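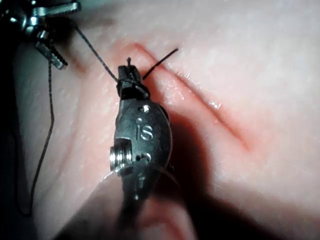
Thread around the jaws, other arm holding the long strand. Pad 5, left wrist view.

From: Catherine Matheson
To: kirnton-robotics list
Date: January 30, 2018
Subject: Re: [kirnton-robotics] knot tying, and who has the pads

Euan, and everyone else who has been quietly hoping someone would answer Euan,

Replies in between.

Euan Baxter wrote:
> I watched the last three runs and I still don't see why we do the wrap
> with the arm that's closest to the cut. Every time we go to pull the
> tail through, the jaws are sitting right on the lip and there is no
> room to open them. Can't we wrap higher up and then come down?

We can, and Tennant's half of the club tried it before the holidays. Wrapping in open air is lovely until the loop slides off the end of the jaws, which it does with great enthusiasm. Have a look at the still at the top. The thread is snug around the neck, where the jaws meet the housing, and the short end is sticking up across the cut where you could get at it. I'd call that a decent place to be. The jaws are closed and the tip is down at the edge of the incision, so yes, your complaint about room is fair. My answer is to back off a little before opening, and to do it slowly enough that those of us on the bench don't gasp.

> Also the slack. There's always a big droopy bit of thread on the left
> and I'm sure one day we'll grab that by mistake.

You already have, Euan. Run 14. It's in the log under "interpretive".

The droopy bit is there in the still too, wandering down the left side. It isn't doing any harm as long as the strand between the two instruments stays fairly straight. If it bothers you, cut the thread shorter before you start. The sheet has said this since the first week and I accept that the sheet is not widely read.

> Last thing, is Zorketska still scoring on time? Because if so we should
> stop being so careful.

Please don't stop being so careful. The Zorketska rules for this year are out and the knot task is 302 points, of which time is 104. The rest is knot security and how the pad looks afterwards. Grurnlow High went for speed last year and their pad looked like something had been at it in the night. They came in behind us, and we dropped an instrument.

Practical matters:

The pads are in the gray cabinet, second shelf. Please use both sides of a pad before opening a fresh one. Pad 5 has plenty of life left in it, whatever Tennant says about its character.

If the cut on your pad starts to gape, move along and make a new one. Don't practice on the gaping one and then write in the log that the robot is weak.

Console hours stay as they were, except that juniors now get first pick of slots. This was voted on. Some of you were in the room and were looking at your phones.

Please write down which arm did the wrap. Half the January entries say "the arm". We have two.

Euan, if you want to try the high wrap again, do it with me there and we'll give it a full session. If it works I will say so on this list in a complete sentence, and you may print it out.

Still need one more person for the Zorketska van who can legally drive it.

Catherine

--
kirnton-robotics mailing list
To unsubscribe, send a blank message with "unsubscribe" in the subject. Please stop sending it to everybody.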